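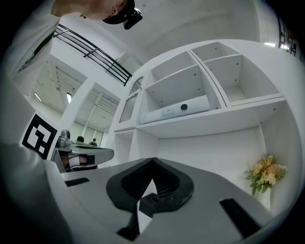
Hand-held grippers by the white shelving on the upper level, Limville.

The Work at Hand: Upstairs at Limville
Drevosis Staff Pages > Galleries > Limville
Posted August 30, 2025
Text by Dorothy Tapley

Drevosis sets up and looks after furnished display rooms. Most of the job is small: put the item on the shelf, turn it to face the right way, dust it, take it down when the display changes. At Limville, part of that job is now being recorded so that a robot arm can be trained to do it. The recording is done by the same display staff who have always done the work.

The tool
The gripper is held in one hand and closed with the fingers. It weighs more than people expect the first time. The jaw insert on the near one is black and rubbery, with ribs on the inside, and it holds a smooth object better than the hard jaws we started with. Staff work in pairs, so there are often two grippers at one shelf. The square black and white marker has to stay clear of sleeves and boxes while a recording is running.

The shelf
White open compartments, one with an arched top. Shelves like this are on the list because they are ordinary and because they are awkward. An arm coming in from the front has to clear the edge of the compartment and still set the item down level. People do this without thinking about it. With a gripper in your hand you do think about it, at least for the first week.

The flowers
Artificial, in pale yellow and peach. Flowers are slow work with a gripper. The stems turn in the jaws and the leaves catch on things. Alfie Gosling asked for them to be kept on the task list anyway, on the grounds that every display we build has flowers in it somewhere.

The cap
Black, with a small device clipped to the brim. Staff may bring their own cap if the clip fits it. Long hair goes back under the cap or behind the shoulders.

What has changed

A recording shift at Limville is 128 minutes, with a break in the middle. Before August it was a full shift and there were complaints about sore wrists, which were fair. The rest of the day is normal display work with bare hands.

The target for the first stage is 3,000 usable recordings. A recording is not usable if the item is dropped, if the marker is covered, or if the person stops partway. Staff are not scored on dropped items. This was agreed in writing before the first session, and Pearce in the site office has the signed copy if you want to read it.

Pay for recording hours is the same as for display hours. Several people have asked whether it should be higher, given that the recordings will be used long after the shift is over. That question is still open. Gosling has taken it to the company and there will be a separate notice when there is an answer.

People also ask what happens to the display jobs. The company's position today is that the arm will take the evening straightening, when the same items go back to the same places, and that building a new display stays with staff. No posts at Limville have been cut this year. Some staff accept that and some do not, and both groups have been recording.

One thing came up that was not planned for. Writing the task list meant putting down in words how each item is handled, and it was the first time anyone at Limville had done so. New starters now get the list on their first morning. Two of the longer-serving staff disagreed over how a cushion should be set and have each written a version. Both are in the folder.

If you work on the upper level

Keep bags away from the railing side — the path there is narrow when a pair is working.
Do not move items on the white shelving during a session, even to tidy them.
Faces and voices are removed before recordings leave the site. To have a session of yours deleted, send the date and time to Pearce.
Spare jaw inserts are in the drawer marked Rarkex. Please write down what you take.

Back to Galleries
Next gallery: Loading Bay
Comments on this page: contact Dorothy Tapley, extension 200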